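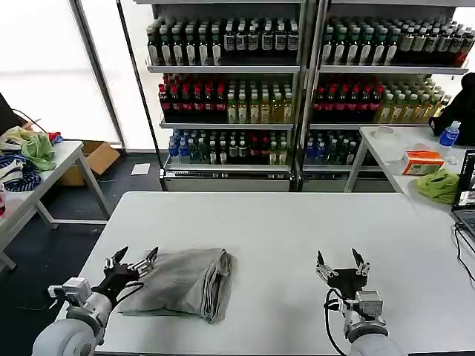
Brisa Figueroa folds towels for a living, but she does not touch them. She sits between two handles, moves them slowly, and the two arms on the other side of the table repeat what she does. When I came to visit Plimari in January, she was in the middle of a session and asked me to wait until she finished the fold.

"If I speak while I am folding, my hands become different," she explained to me later. "You can see it when you play the recording again. There is a small stop in the middle of the movement, and the model learns the stop also."

Plimari is a small company which collects examples for other companies. The present customer is Jatari, which wants a learning system for folding household cloth. The agreement speaks of 582 good examples for each type of cloth. What is a good example was a longer discussion.

"In the beginning we kept only the perfect ones," said Pirmin Lüthi, who is responsible for the data. "The cloth was always in the center, always the same start. Then we trained with it, and the arms could fold the cloth from this one start and from no other. I was quite embarrassed, to be frank."

Since October the rule is different. Before every example the operator picks up the cloth, drops it on the table and accepts how it lands. If a corner is hidden under the rest, the operator has to look for it with the grippers. Lüthi also keeps the examples where a finger slips and the operator tries a second time.

"A correction is worth more to me than a clean fold," he said. "But it must be a real correction. When somebody makes a mistake on purpose, to be helpful, I notice it — the hand is too relaxed."

I asked him how many examples he throws away. From the last full day it was 63, he told me, and most of them for one reason: the operator began to move before the recording had started. He does not blame the operators for this. The signal was a quiet beep, and they have now made it louder.

Figueroa had never worked with machines before. She came from a hotel laundry, and her first week here was difficult.

"With my own hands I feel if I have one layer or two," she said. "Here I feel nothing, so I must see it. I look at the shadow under the edge. A thin shadow is one layer." After 11 days she stopped thinking about the handles. She still finds gray cloth the hardest, and she would like to have more pauses than the plan gives her. At the moment there is one after every 13 examples.

Does she worry that she is teaching the arms her old job? She thought about this for some time before she answered.

"My sister asks me the same. In the hotel we did a bed sheet in a few seconds, two women together. I have seen how long the arms need for one small towel. Maybe later it will be a problem, I don't know. Today I am more worried about my shoulders."

Lüthi was more careful with this question, and said only that Jatari has not told him where the system will be used. He preferred to speak about the next step. In the next part of the work the operators will also fold shirts, and for shirts there is no agreement yet about the sleeves. Figueroa folds them to the back, and her colleague Crescencio Pacheco folds them across the front.

"Both are correct," Lüthi said, "but if I mix them, the model may put one sleeve to the back and one to the front. So they have to decide, and I will not decide it for them."

Figueroa had already put her hands back on the handles. She asked me to step a little to the side, and waited for the beep.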